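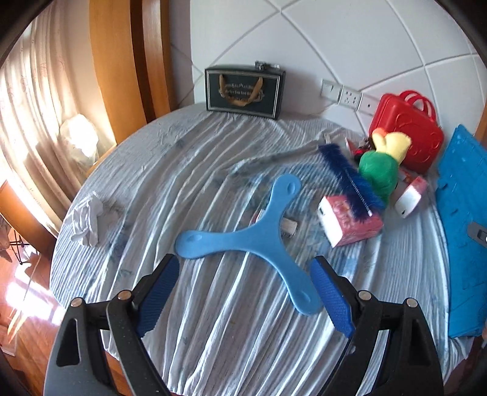

Page last changed: Tuesday, June 22, 2021

Wanted: one patient person to sort the contents of a guest bed

Fernstead Guest House is looking for a part-time sorter. Our guests leave things behind, and the things go on the spare bed until somebody decides about them. A light blue three-armed boomerang is there now, along with a white glove, a strip of gray fabric, a dark green gift box with a gold rope handle and a red plastic toy case with two looped handles. The bed was meant for sleeping.

You will match items to the guest book, write polite letters, pack what gets claimed and find a home for the rest. The backlog list stands at 272 entries — Leszek Sowa keeps it, in pencil, and his sevens take practice.

Two afternoons a week, $500 a month, lunch included. You should have neat handwriting and no strong feelings about single gloves. Experience in a school lost and found is welcome. Collectors need not apply; we had one in May.

Write to Dariusz Jabłońska at the front desk and tell us about the worst drawer in your home.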